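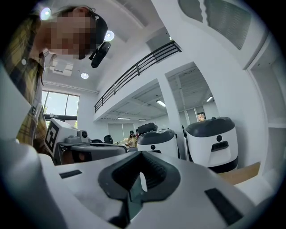 Where do you put a service robot when it isn't serving anybody? Against a wall, near an outlet, with the lid facing out so you can read whatever it's complaining about.

That was my answer in March. I have since moved into the workroom at Utbridge full time and would like to revise it.

1/ The wall was taken. Every wall in a shared workroom is taken. There is a whiteboard, a radiator, and a shelf of Mokoena catalogs going back further than the building's wiring.

2/ So the white ones with the dark domed tops live out on the floor, like guests who came early and haven't been offered a chair. You learn to walk around them. You also learn to say "excuse me," and then you hear yourself.

3/ Domed tops, by the way. Whoever picked a dome has never shared a room with people who own coffee. I respect it. You cannot set a mug on a dome. I have watched 3 colleagues try.

4/ A flat top, on the other hand, is a shelf. It doesn't matter what the spec sheet calls it. Leave a flat gray surface alone for an afternoon and it grows a tape measure and a half-eaten granola bar.

5/ We did buy a real shelf. Skadside, flat pack, 13 steps, 2 of them labeled step 9. It holds the labels we bought for the things that would go on the shelf.

6/ The labels were my idea. Words go on the drawers. I printed the words. The drawer marked CABLES (SHORT) contains one long cable and a glove.

7/ White plastic: looks wonderful in the catalog, and then you meet a thumbprint. I wipe things down with a barely damp cloth and then a dry one. The lemon spray left streaks, and the room smelled like a dentist's lobby until lunch.

8/ Glossy dark lids are worse. They show dust, and also your face, looking at the dust.

9/ Somebody asked about the floor plan. It's a Peltari template, room 3752, drawn to scale by a person who believed chairs stay where you put them. Ours roll off toward the radiator and have to be fetched.

10/ Current policy: leave a path from the door to the workbench wide enough for one adult carrying a box. Anything standing in the path at five o'clock gets pushed out of it by whoever is most annoyed.

11/ It has been me all week. My back would like it noted.

12/ Still looking for the other glove.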